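Student project puts hand-held grippers to work at the dining table

Kinga Szabó leads a student project on robot manipulation that runs from January to the end of the spring term. The class is small, the budget is smaller, and most of the work consists of recording people as they pick things up.

"We had planned to start with wooden blocks," Szabó says. "Blocks are easy to grasp and easy to label. They also teach you very little about fabric."

The group moved to household items in its second week. Each student team prepares a table, agrees on a task and records it with grippers worked by hand. A session is set at 200 short takes. Tasks are kept plain: pick up one item, move it, release it.

"The rule is that the table has to look like a table someone uses," she says. "Soft toys, bottles, a patterned cloth. If students clear everything away, the recordings are clean and the trained model fails on the first cluttered surface."

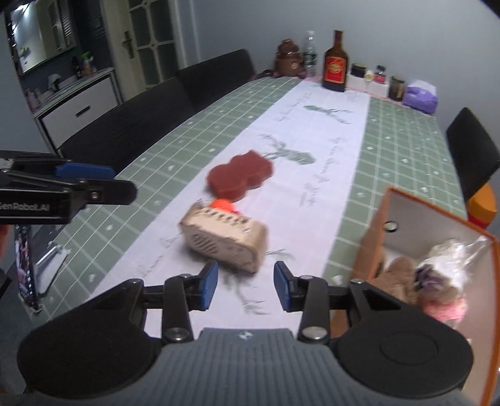 "Then there is the matter of approach angle," she continues. "Beginners come straight down on everything. I ask them to do the first takes slowly, then repeat them from the side. We discard takes in which the fingers close before the object is between the pads."

Soft objects remain the hardest part of the course. A rigid box gives the same contact points each time – a net or a cloth does not. Szabó asks teams to grip such items at three different places and to log each one separately.

"With mesh, the question is how much material you take between the jaws," she says. "Too little and it slips. Too much and you drag the neighboring objects along. Students write that down as a failed take, and I want those kept as well."

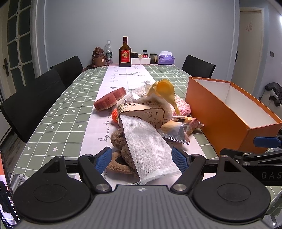 A mesh bag held between the gripper's blue jaws, with a plush bear and a toy-like radio on the table behind.

Grading is based on the log and on a written report of two pages. The trained model counts for less. "A team can have a weak model and a very good log," Szabó says. "I can work with that. The next group starts from the log."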